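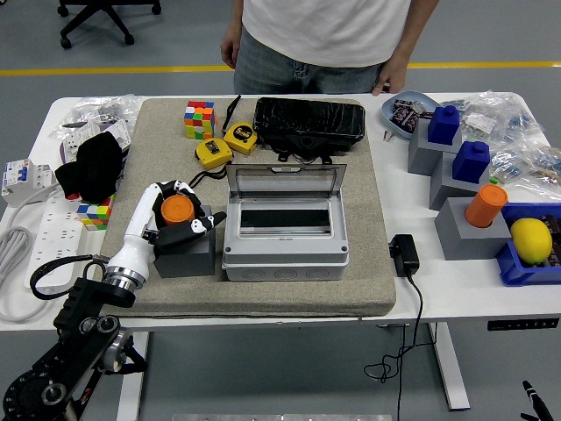 灰色的配电盒敞着透明盖子，旁边有卷尺和魔方。最左边那个带蓝色开关的白色小块，是断路器。

# 电为什么要住在盒子里

文／Gemma Whitlock

你家大概也有一个这样的盒子。它可能在走廊里，可能在门后面，也可能被一幅特别难看的画挡着。大人平时想不起它，直到有一天晚上全家忽然一片漆黑，大家才举着手机到处问：“盒子呢？盒子在哪儿？”

这种盒子叫配电盒。它的工作听起来很无聊：把一些重要的电器零件装在里面，不让外面的东西进来。外面的东西包括灰尘、水珠、蜘蛛，还有你的手指。特别是你的手指。

## 盒子里面住着谁

配电盒里最主要的住户叫断路器。它长得像一个小方块，正面有一个可以扳上扳下的开关。电从外面的大电线来到你家，先经过断路器，再分头去厨房、卧室和你那盏总是忘了关的台灯。

断路器的脾气很好懂。电流正常的时候，它一声不吭。电流太大的时候，它“啪”的一声跳下来，把电断掉。这个动作叫“跳闸”。

电流为什么会太大呢？比如有人同时开了电暖气、电水壶、烤箱和吹风机。每一样都很能吃电，凑在一起，电线就会发热。电线热得太厉害，可能会着火，所以断路器决定让大家都先别吃了。你可以觉得它扫兴，可是和房子着火比起来，头发湿一会儿不算什么大事。

断路器通常不用螺丝钉在墙上，它们背后有卡口，可以咔嗒一下扣在一条金属轨道上，排成一排，像坐在长凳上等公交车的人。需要换哪一个，电工就把哪一个取下来，旁边的不用站起来让路。

## 盒子上的圆圈是干什么的

仔细看配电盒的侧面，常常能找到几个圆圈，像有人拿杯子在塑料上按过印子。它们叫敲落孔。

名字已经把秘密说完了：这些圆圈的边缘做得特别薄，电工在需要的地方敲一下，圆片就会掉下来，变成一个洞，电线从洞里穿进去。

为什么不在工厂里就把洞都开好？做盒子的人不知道你家的电线要从哪边来。有的人家从上面来，有的从下面来，有的人家当年装修时吵了一架，从两边都来。要是每一面都开好洞，盒子就成了一块奶酪，灰尘和蜘蛛会非常高兴。

没有敲开的圆圈就让它继续当圆圈。顺便说一句，拿铅笔去捅它，属于大人会突然出现在你身后的那一类事情。

## 为什么盖子是透明的

很多配电盒的正面有一块可以掀开的透明盖子。盖子关着，灰尘进不去；盖子透明，人不用打开就能看见里面的开关是朝上还是朝下。

冰箱要是也有这样的门，就会少很多开着冰箱门发呆的人。可惜冰箱没有听取这个意见。

盖子下面的面板上还有一个长长的开口，断路器的开关就从那儿露出脸来。别的部分，包括接着电线的地方，都藏在面板后面。面板要用螺丝固定住，想拆它得先有螺丝刀，还得先有电工的本事。你可能有前一样。 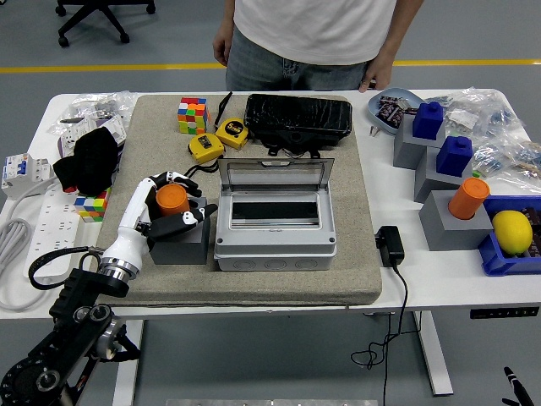 配电盒的侧面有三个排成一行的敲落孔。后面的魔方还没有拼好。

## 卷尺来做什么

装配电盒之前要先量一量。墙上有多宽的地方？盒子有多长？要是不量，就会发生我叔叔家发生过的事：他买了一个长278毫米的盒子，墙上留的位置却只够放一个小孩的铅笔盒。盒子后来在车库里住了很久，里面装着弹珠。

卷尺里面藏着一条有弹性的钢带。你把它拉出来，里面的弹簧就被拧紧；你一松手，弹簧把钢带收回去，速度很快，还带着一声很凶的“唰”。收尺子的时候手指要离开口远一点，让它慢慢回家。

你会发现钢带有一点弯，横着看像一条浅浅的小水沟。这道弯让它变硬了，所以拉出来一段，它也能自己伸在半空里不垂下去。拿一张纸试试就知道：平平的纸一举起来就耷拉着，把它沿着长边弯成一道沟，它马上就有精神了。

尺子头上那个金属小钩子会晃，很多人以为是坏了。它是故意晃的。量外面的时候，钩子钩住边缘，往外拉出一点点；量里面的时候，钩子顶住墙，往里缩进一点点。这一点点刚好等于钩子自己的厚度，所以两种量法都准。请不要好心地用胶水把它粘牢。我妹妹粘过。

## 插线板也来凑热闹

墙上的插座不够用的时候，大人会拿出插线板。它有好几个插孔，看上去很慷慨，可是它的慷慨是有限的：不管有几个孔，所有的电都得从它那一根线里走。你往上面插再多电器，那根线也不会变粗。

所以插线板上给台灯和充电器用没问题，电暖气最好自己去用墙上的插座。也别把一个插线板插到另一个插线板上。它们手拉手的样子很友好，电线可不这么想。

## 在家可以做的事

请大人带你去找一找家里的配电盒，只看，不碰。看看开关旁边有没有写着“厨房”“卧室”的小标签。如果上面什么都没写，你就有理由用很严肃的眼神看着大人了。

然后借一把卷尺，量一量这几样东西，把数字写下来：

- 你的枕头有多长
- 餐桌有多宽
- 你自己有多高（请别人帮忙，自己量自己的人总会长高）
- 猫有多长（猫可能不同意）

我家的猫量到110毫米就走了，那只是尾巴的一部分。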